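29/02/2024

Leap day, and an extra one to be told about my electricity. Letter from Cesitz this morning: my yearly use is put at 1,145 units, down from the last guess, and yet the monthly payment goes up. 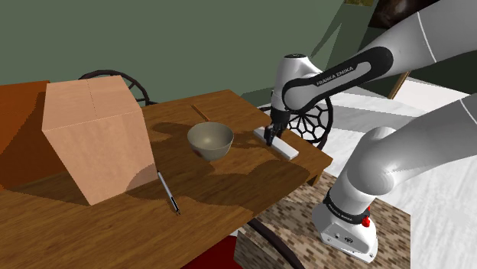 I rang them. Held for ages, then got a pleasant lad who said the new figure was "more accurate". More accurate than what? I read him the meter myself in October and he had no record of it. By my own notebook I've used 866 since the last proper reading, and I trust the notebook.

Keir Cowie says to switch to Nonex, as he did, and that he's saving a packet. I asked to see a bill. He hasn't had one yet — 3 months in and not a single bill, and he calls that a saving.

They want to fit a smart meter now, free of charge. Free, my foot. The leaflet has a smiling couple on it looking at a little screen, and two pages of small print on the back. I read both and still couldn't say who pays if it goes wrong.

Will ring again tomorrow. Porridge for tea, heating off till six.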